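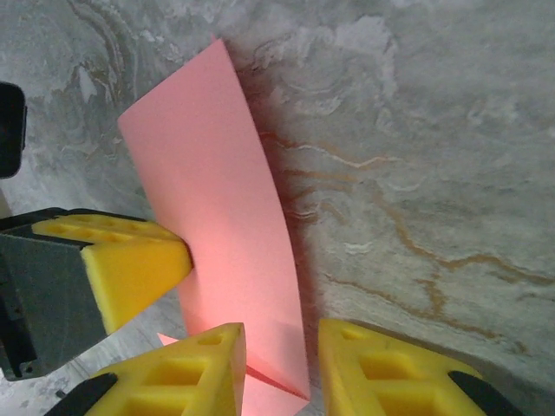 Colored paper: small tips for home use

Keep the sheets flat

Paper that stands in a jar or leans on a shelf gets a bend, and this bend is hard to remove. I keep mine in a shallow Skandwood drawer, with the light colors on top. If a sheet is already curved, put it under heavy books for two nights.

Fold in the right direction

Every sheet has a grain. Bend it softly one way, then the other — the easier way is along the grain. Make your main fold there. For thick paper, first press a line with the back of a butter knife and a ruler.

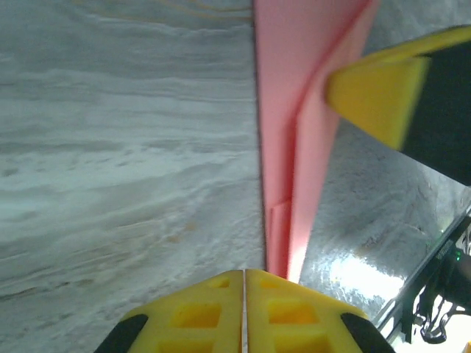 Protect from the sun

Pink and purple lose color fastest. In February I left a sheet near the kitchen window, and after some 2 weeks it was visibly paler on one side.

Use the leftovers

Narrow strips make good drawer labels. Wider pieces I fold in half and stand on the shelf as dividers between envelopes. Glue stick is better than liquid glue, which makes waves in thin paper.

Updated 7 August 2024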